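Nindine Studios, Umulska building
Monthly safety check of shared rooms, with comments
Date of check: July 12, 2024
Floor area checked: 2800 square feet

1. Entrance and stairs
Front door opens fully from inside without key: OK
Handrail fixed: OK, one screw was turned in again.
Stair lights: NOT OK. The lamp on the upper landing blinks. New lamp ordered from Skidis.
Comment: Please do not leave bicycles at the foot of the stairs, also not for five minutes. This was written already in February.

2. Fire equipment
Extinguishers in place, seal not broken: OK
Extinguisher label readable: OK, except in room 108, where the label is faded. To be replaced at next service by Harb.
Fire blanket in kitchen: OK
Smoke alarm test button: OK in all rooms. The one in the corridor is quieter than the others, I would like a second opinion on it.

3. Electricity
Cables without damage: NOT OK. The kettle cable has a cut near the plug. Kettle is taken away until repair.
Extension leads not connected one to another: OK
Sockets near the sink covered: OK
Comment: The heater in room 108 must stand 100 cm from the curtain. It was standing much closer. I have put tape on the floor to mark the place.

4. Kitchen and water
Hot water tap: OK, but slow.
Fridge door seal: clean, closes well.
Cleaning products in the locked cupboard: OK
First aid box: 2 plasters left. To be filled.

5. Waste
Bins emptied and not overfull: OK
Paper kept away from heaters: OK
Glass in separate box: OK
Plastic film and bags in the bin, none on the floor: OK
Comment: A thin bag on a smooth floor is very slippery. If you see one, please pick it up, even if it is not yours.

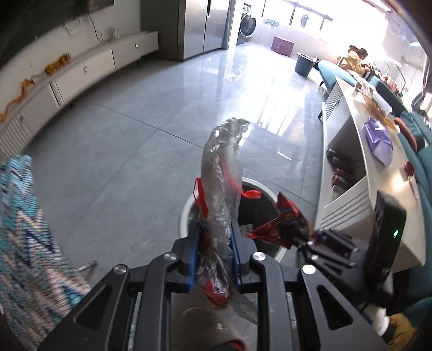
Item 5: crumpled clear plastic bag at the round waste bin.

6. Windows and ventilation
Windows open and close: OK, the left one in the kitchen needs some force.
Ventilation grille free of dust: NOT OK. To be cleaned before next check.

Open points from this check: stair lamp, label in 108, kettle cable, first aid box, grille. Corridor alarm to be listened to again.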